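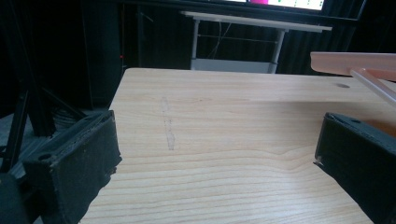 Caring for a Pale Wood Tabletop

The following guidance is provided by the Gallagher Household Advice Service for residents and workshop members who use untreated or lightly finished softwood tables. It was prepared by Nadja Berchtold and is reviewed every January.

Before You Begin

Clear the section of the table to be cleaned and wipe away dust with a dry cotton cloth, following the direction of the grain. Crumbs and grit should be lifted with a soft brush. Any holes drilled in the top should be cleaned with a dry cotton swab; water must not be allowed to stand in them.

Establish whether the wood has a finish. Place one drop of water on the underside and wait 5 minutes. If the drop remains beaded, the surface is sealed. If it sinks in and darkens the wood, the surface is bare and should be treated with as little moisture as possible.

Pencil Marks

Light graphite lines are common on tables used for measuring and layout. Use a clean white vinyl eraser and work with the grain in short strokes. Pink erasers are not recommended, as they may leave color behind. Where a line has already been partly rubbed and has smeared, brush off the crumbs, turn the eraser to a fresh edge and continue.

If a faint line persists on bare wood, sand lightly with fine paper wrapped around a cork block. Do not sand a single spot - extend each stroke well past the mark so that no hollow is formed.

Dark Patches

A brownish patch may be a stain, a scorch or simply a feature of the wood itself. Examine it in daylight before applying any product. Natural figure usually follows the lines of the grain, and sanding will not remove it.

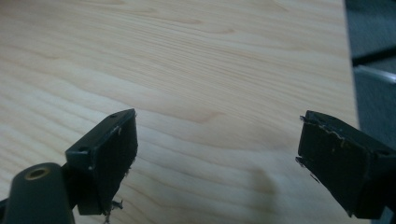

Pine-like grain with a darker patch toward the lower middle of the tabletop.

For a suspected food or drink stain, proceed as follows:

1. Wipe with a well-wrung cloth and a little mild dish soap.
2. Wipe again with a second cloth dampened in plain water.
3. Dry at once with a towel.
4. Leave the table uncovered overnight and examine it the next day.

Chlorine bleach should not be used. Members who wish to oil the table afterward should test the oil on the underside first, since pale softwood often turns noticeably yellow.

Routine Care

Dry dusting once a week is sufficient for most tables. Use felt pads under heavy tools and a board under hot dishes. Oily rags must be laid flat outdoors to dry before disposal - they should never be folded or left in a pile.

Questions may be brought to the advice desk on Thursday afternoons.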